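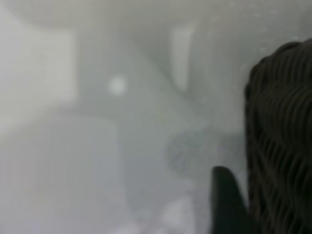 Wrist cam is basically out of focus for my whole demo set, do I bin it or train on it anyway?

Posted by borkine_bench, 25 Dec 2025

Hi all, and yes I know what day it is, the ham's in the oven and I've got a couple of hours to myself. I'm recording teleop demos for a pick and place policy in the shed here in Wistbridge. The task is dead simple, pick the bread roll up off the white table and put it in the brown woven basket. Two cameras, one fixed beside the table and a little one at the wrist next to the gripper. I'm logging everything with Kashindye and planning to train with the stock image policy in Fedach, nothing fancy.

I've got 36 episodes down and only just sat down to look at the wrist stream properly (my own silly fault, I'd been watching the fixed view the whole time I was driving). There are long stretches where it's just pale grey mush with the finger and the ribbed black bit down the right side. You couldn't tell me what the arm was looking at, or if it was looking at anything. The fixed camera is nice and sharp by comparison.

So what would you do? Drop the wrist view and train on the fixed camera only, keep both and hope the network works out what to ignore, or fix the camera and start over? I'd really rather not start over. I've also been putting the basket in pretty much the same spot each time and moving only the roll, not sure if that matters.

mulga_and_solder

Been there! Before you bin anything, go through the episodes and look at the wrist frames from the moment the fingers close on the roll. That's the bit where a wrist camera earns its keep. Lots of these little modules have the lens set for a particular distance, and everything past it or nearer than it goes to porridge. If yours is sharp up close and mushy when the arm's up and away, I'd keep the lot and train on both views. A blurry background while the arm is travelling doesn't hurt much, the fixed camera has that part covered.

If it's mushy at the grasp as well, the lens is set wrong or something's hunting. Check whether autofocus is on. Mine was, and it kept locking onto the gripper finger, so I turned it off, put a printed page where the object normally sits between the fingers, and twisted the lens until I could read it. Dab of nail polish on the thread so it stays put. Lock the exposure while you're in there too, white tabletops send auto exposure a bit mental.

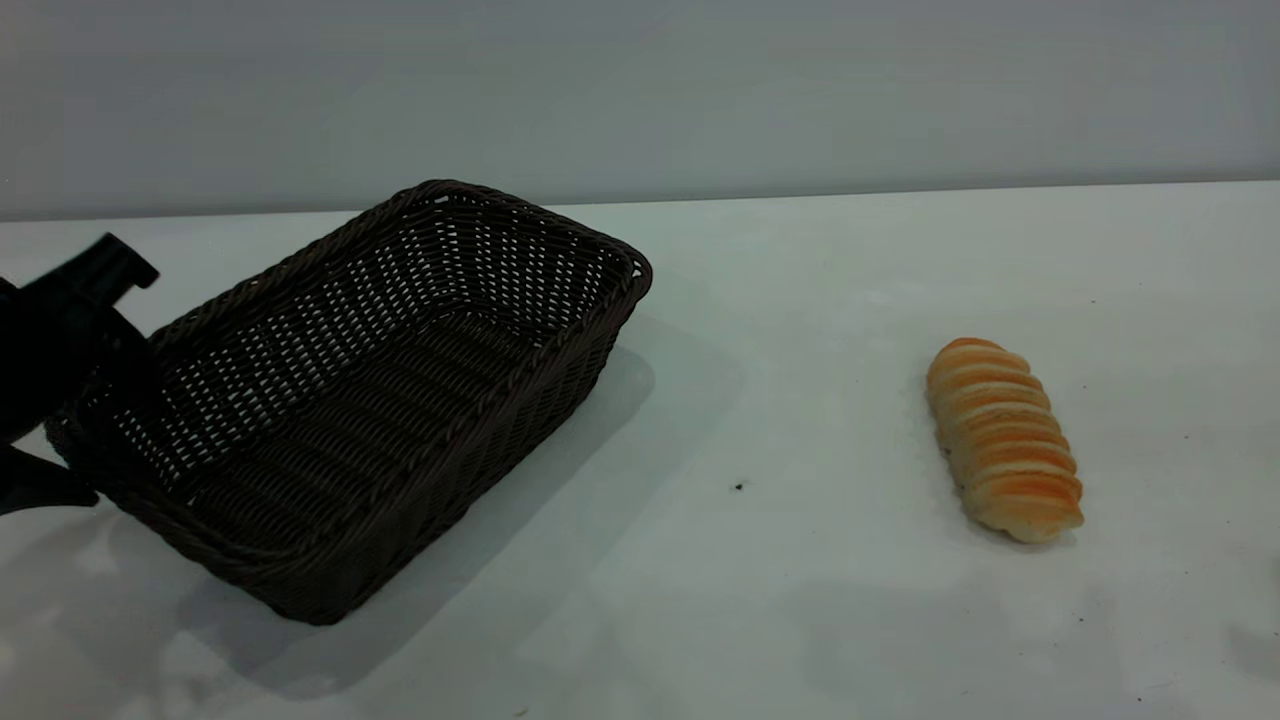
On the basket, yes, it matters, and I reckon it matters more than your focus problem. With the basket in one place the whole time, the policy can learn "go left and let go" without ever looking for the thing. Shift it a bit each episode, turn it, swap it to the other side of the roll now and then. Same with where the arm starts. I had a set of 1,738 episodes of a similar job (collected over most of a year, don't ask) and it was hopeless the minute I slid the bin a hand's width over, because I'd been so tidy about it. A smaller messy set I recorded in February beat it easily.

The other thing I'd do is be picky about endings. Decide what counts as done, roll in the basket and fingers clear of the rim, and stop recording at the same point each time. A gripper hanging about over one end of the basket for ages after the drop teaches it to hang about too.

kelpie_servo

just delete the wrist cam. more cameras more problems

borkine_bench

Thanks mulga, that's really helpful. Went back out and checked the frames at the grasp and it's a mixed bag, about 4 episodes where I can properly see the ridges on the roll between the fingers and the rest are soft to very soft. Autofocus was on. Of course it was.

I'm going to switch it off, redo the focus with the printed page trick and record a new lot with the basket moving around. I'll keep the old ones as a fixed camera only set so I've got something to compare with. Does anyone know if Fedach will let me mix episodes that have one view with episodes that have both, or do I need to feed it black frames for the missing one?

mulga_and_solder

It'll take the mix if you flag the missing view in the episode metadata, at least it did on the version I'm running. Don't use black frames unless you also mask them, mine got weirdly attached to them. And wipe the table down before the new lot if it's got specks on it, then leave it alone so it looks the same all the way through. Or do half of them clean and half grubby, which is what I'd do.

Enjoy the ham!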